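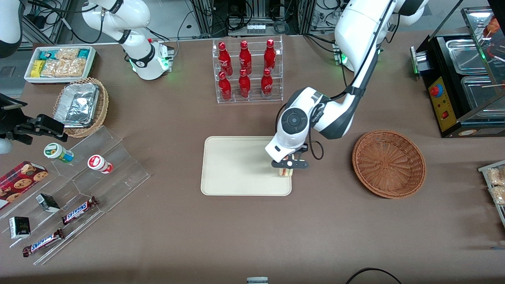
Caring for Dog Equipment at Home: Washing, Drying and Storage

The following guidance is issued by the Trosness Dog Training Center to all households enrolled in its foundation and agility courses. It covers the leads, harnesses, tug toys, treat pouches and mats in regular use between classes.

Leads and harnesses

Fabric leads should be washed once a month, and more often in wet weather. Close all clips and buckles, place the items in a mesh laundry bag and select a cool, gentle cycle. Use half the usual amount of detergent and no fabric softener. Softener leaves a coating on nylon webbing that makes a lead slippery in the hand.

Leather leads must not be machine washed. Wipe them with a damp cloth, allow them to dry away from radiators, and apply a small amount of leather conditioner.

Check the stitching near each clip before every class. A lead with frayed stitching should be replaced – repairs made at home are not accepted on the training field.

Treat pouches

Empty the pouch after each session and turn the lining inside out. Grease from cheese or sausage can be removed with warm water and a little dish soap, applied with an old toothbrush. For a lingering smell, sprinkle in 2 tablespoons of baking soda, leave overnight and shake out.

Soft treats cut at home may be kept in the refrigerator for up to three days. Larger batches should be frozen in small bags, each holding enough for one class.

Tug toys and balls

Rope toys may be soaked in hot water for some 7 minutes and then wrung out firmly. Hang them outdoors where possible. Discard any rope toy that has begun to shed long strands, which can be dangerous if swallowed. Rubber toys may go on the top rack of the dishwasher without detergent.

Mats and bedding

Vacuum both sides of the mat before washing. Hair left on the fabric will collect in the filter of the machine. Mats from the Jasik range supplied with the foundation course measure 52 inches along the longer side and fit a standard household washer when folded loosely. Dry them flat.

Storage

Hang leads from a wide peg; a narrow nail will crease the webbing. Jump poles and weave poles should lie flat on a shelf or be held by brackets at both ends, as poles leaned against a wall will bow over a warm summer. Keep food and treats in a closed container on a separate shelf from cleaning products.

Replacement clips and mesh bags are available from the equipment desk during class hours.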